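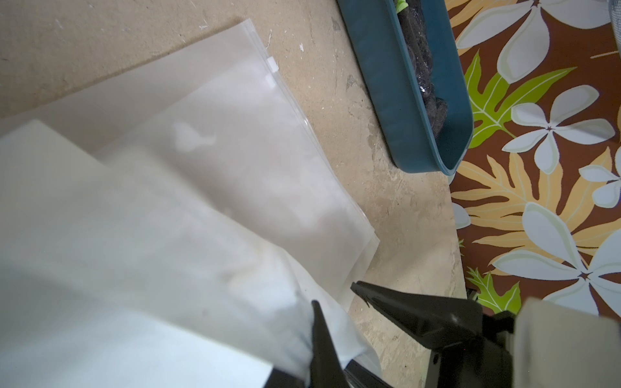
Two of the frosted zip bags on the floor, next to the rug.

Storing wool jumpers and blankets over summer in zip bags, is it safe?

Posted by Oleksandra Skoryk in Home > Clothes and Linen

I have moved into a ground floor flat in Bendness and there is much less cupboard space than I had before. I have nine wool jumpers, two cardigans, a heavy coat and a pair of lambswool blankets that I will not need until the weather turns. At the moment they are in a pile at the bottom of the wardrobe.

I bought a pack of 20 frosted zip bags from the market. They are the kind with a slider, plain plastic, no valve and no pump. One jumper fits in each if I fold it in three. The blankets do not fit, so they need something else.

My worries are these. First, my mother always said wool has to breathe and should never be put in plastic. Second, I had moths in my last place and lost a good scarf and the elbow of a cardigan, so I don't want to leave things open either. Third, the flat is a bit damp. I have a cheap humidity meter on the bedroom shelf and it read 73 per cent on Sunday morning with the window shut, though it drops when the heating is on.

I also don't know whether I need to wash everything before it goes away. Some of the jumpers have only been worn once or twice since their last wash and handwashing takes me ages.

The bags would go under the bed, in a drawer with no lid. I can't put up shelves as the landlord does not allow drilling.

Has anyone kept wool in this sort of bag for five or six months and had it come out all right?

Marichka Holovko
Member, 711 posts

Yes, I have done it every year since we moved to Vondport and the wool has been fine, but the preparation matters more than the bag.

Wash everything, including the ones worn once. Moth grubs go for wool that has sweat, skin or food on it, and you can't always see it. If a label says dry clean only, have it cleaned or at the very least brush it hard outdoors, paying attention to the collar, cuffs and under the arms. For the rest use a wool wash in cool water, press the water out in a towel and dry flat. Don't wring them.

Then let them dry for longer than you think they need. This is where people go wrong with plastic. A jumper can feel dry on the outside and still be holding water in the ribbing and the seams. I leave mine on an airer for two full days after they feel dry, in the room with the heating on. If you seal damp wool in a bag it will smell of mildew when you open it, and in a bad case you will get spots that do not wash out.

Your mother is right up to a point. Museums and so on don't like ordinary plastic for long storage, and I would not leave a wedding dress in it for ten years. For one summer it does no harm that I have ever noticed. The bag keeps the moths out, which a cotton pillowcase will only do if it is tied properly and has no holes.

73 per cent is high. Moths like it and so does mould. I would try to get the room under 60 before you pack anything. Open the window for a quarter of an hour morning and evening, dry your washing somewhere else if you can, and pull the bed a hand's width away from the outside wall. We have a small dehumidifier from Cendska, which we run overnight in the wet months. The tank needs emptying each morning.

If you have had moths before, freeze the clean jumpers first. Put each one in its bag, squeeze the air out, close it, and leave it in the freezer for two weeks. Take it out and let it come back to room temperature before you open the bag, or you will get condensation on the wool. I do four at a time as our freezer is small.

Some other points:

Fold, don't hang. Wool stretches at the shoulders.

Don't pack the bags tight on top of each other. The bottom ones come out with creases that take days to drop.

Cedar balls and lavender smell nice but I would not rely on them. They lose their strength and they don't kill grubs that are already there.

Write what is in each one on a slip of paper and put it inside facing out. Frosted bags all look the same from the top.

Open them once in July, in a dry room, have a look and a sniff, then close them again.

For the blankets I use a zipped cotton duvet cover, folded over twice at the opening and pegged. The coat is better on a wide hanger in a long garment bag.

Hoover the wardrobe and the drawer before anything goes in, right into the corners and along the skirting board behind. Empty the hoover outside afterwards.

xenos_terrace
Member, 20 posts

just use vacuum bags, the sort you flatten with the hoover. Got mine from Xenos. took up no room at all

Marichka Holovko
Member, 711 posts

Vacuum bags are all right for duvets with man-made filling. I would not do it to a thick jumper for six months, it goes flat and the cables never look the same. Fine for a few weeks if you are moving house.

lower_ferry_rd
Member, 1000+ posts

Agree with most of the long answer. I would add that the slider bags are often not airtight at the end where the slider stops. Run your thumb along the last bit after closing it. If you can press air out of a closed bag, it is leaking, and a strip of parcel tape over the corner sorts it.

Also check under the bed for damp before you decide on that drawer. Put a sheet of newspaper flat on the floor there for a week. If it goes limp or wavy, keep the bags on top of the wardrobe instead.

Oleksandra Skoryk

Thank you. I will wash the lot and start on the freezing this weekend. Newspaper is down under the bed now. Does the two weeks in the freezer still work if it is only the ice box at the top of the fridge?

Marichka Holovko
Member, 711 posts

Only if it gets down to minus 18. Put a thermometer in overnight and see. A lot of ice boxes don't, and then you would be better asking a friend for a shelf in theirs.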